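Bag Finishing and Packing Assistants (Seasonal)
Goodwin Canvas Goods, Padthorpe

Applications are invited for temporary posts in the finishing room at Padthorpe. Appointments will run until the end of December, with 3 posts available.
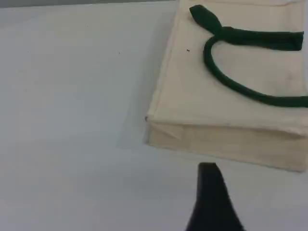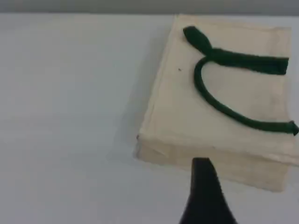

Canvas tote with green rope handle, laid out on the table.

The finishing room receives sewn bags from the workshop and prepares them for dispatch to shops and museums. The present order is for 2,000 bags, to be checked, folded and boxed before the Christmas closure. Each bag is laid flat and examined on both faces, along the side seams and at the corners of the base. Pale canvas such as this shows creases and marks readily, and clean hands and a clear table are required throughout the shift. The dark green rope handle is to be checked along its full length and must not be left trapped inside a fold. Bags that do not meet the standard are placed in the returns crate with a completed slip.

Duties
Checking seams, corners and handles against the approved sample
Trimming stray threads and brushing off lint
Folding bags and packing them into cartons
Recording finished cartons on the daily sheet
Keeping tables and floor clear at the end of each shift

Applicants should have good eyesight (with glasses if worn), steady hands and a reasonable standard of written English. Previous work with textiles is welcome but is not required. Training is given on the first day. The work may be done standing or seated.

Hours are 8.30 am to 4.30 pm, Monday to Friday, with an unpaid lunch break. Part-time hours will be considered. Wages are paid weekly.

Application forms may be collected from the Goodwin office in Padthorpe during working hours. Completed forms should be returned to the same address, marked "Finishing Room". Applicants selected for interview will be asked to complete a short folding exercise.

Notice issued November 13, 2018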